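Count the failures: a case for slower claims in cloth handling
Opinion
January 3, 2025

The Cekley programme on household manipulation published its interim note in October, and the figure most readers took from it was a success rate of 80 per cent on cloth folding. The figure is correct. It is also, in the view of this author, the least useful number in the note, and the attention given to it says something about how our field reports its work.

A folding task looks simple when it is written down. Two arms take hold of a small cloth, fold it, and leave it in a state that a person would accept as folded. The bench is modest, the arms are light, and the whole arrangement can be built by a small group. Such benches have become common for good reason. They are cheap enough that a result from one laboratory can be tried in another, and a policy trained from recorded demonstrations can be tested on the same day it is finished.

The difficulty lies in the word "success". At Cekley a trial is scored once, at the end, by a person who looks at the cloth and marks it as folded or not folded. A cloth that was gripped cleanly and folded in one movement receives the same mark as a cloth that was dropped, dragged and rescued at the last moment. The 700 demonstrations used for training were filtered by the same rule.
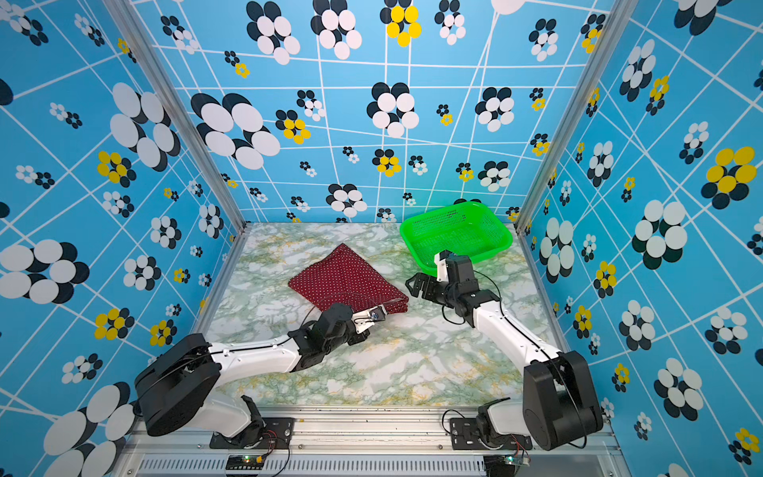

Dierckx, replying to an earlier draft of this essay, objected that a single mark at the end is the only honest measure there is. A household does not care how the towel came to be folded, the reply ran, and a finer scale merely invites authors to award themselves partial credit for work left unfinished.

The objection has force, and partial credit has certainly been abused. A report which states that the arms "completed most stages" of a task may be describing a machine that never once finished it. It does not follow, however, that the stages should go unrecorded. They can be written down without being added to the score. A laboratory may publish a strict final figure and, beside it, a plain account of where each failed trial came to grief.

The Ranport group did this last year with a smaller study. Its authors ran 28 trials and gave one line of text to each. The final rate was lower than Cekley's, and the paper was received politely and cited little. Yet a reader who wishes to improve a two-arm policy will learn far more from it. Of the trials that failed, most failed at the same moment, when the second gripper closed on a single layer of fabric where two were needed. Those that failed later could nearly all be traced back to that grasp. A person with this table in hand knows what to work on next.

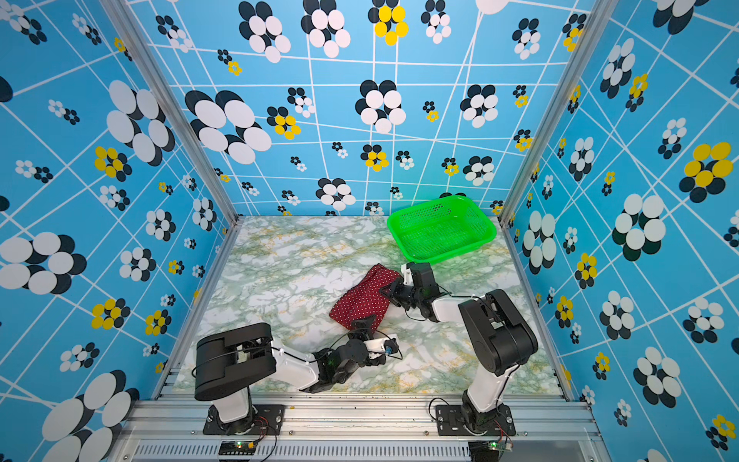 What the surroundings conceal

A second matter deserves attention. Policies trained on camera views learn whatever is present in those views, and this includes the walls. Several groups now work against strongly patterned backgrounds, and the practice has been defended as a test of whether a policy can attend to the cloth when there is much else to attend to. That may be so. But a pattern that never changes is, from the policy's side, a very reliable landmark, and a busy wall fixed in place through training and testing proves little about a busy wall in general.

The Elel benchmark requires that evaluation be repeated under at least one background absent from the training set. This is a mild demand. It adds perhaps an afternoon to the work, and it separates two quite different claims which are at present printed under one heading.

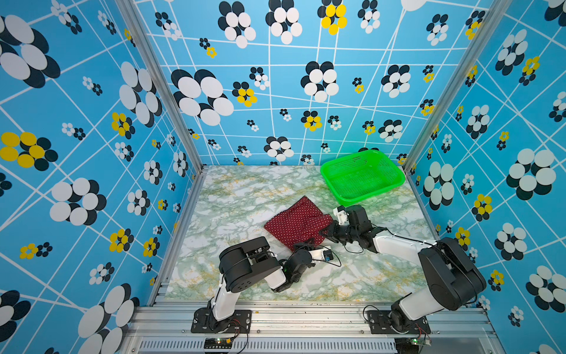
The same reasoning applies to the starting state of the cloth. Cekley's note lists eight starting arrangements, all laid out by hand by the people who recorded the demonstrations. Hands have habits. An operator who has spent a week at the bench will set the cloth down in ways the policy already knows, without any intention of making the test easier. Starting states should be chosen by someone outside the recording team, or drawn from a list fixed before training begins, and the report should say which.

None of this amounts to a charge against the Cekley staff, whose note is more open than many and whose recordings are available on request. The fault is shared by those of us who review such work and ask for one headline number — and then compare it with other headline numbers obtained on other benches, with other fabrics, under other rules.

Reviewers could begin by asking for the line-by-line record of failed trials as a condition of publication. Programme managers could accept a lower figure accompanied by that record in place of a higher figure without it. The cost to authors would be a page or two in an appendix, drawn from notes that any careful laboratory already keeps.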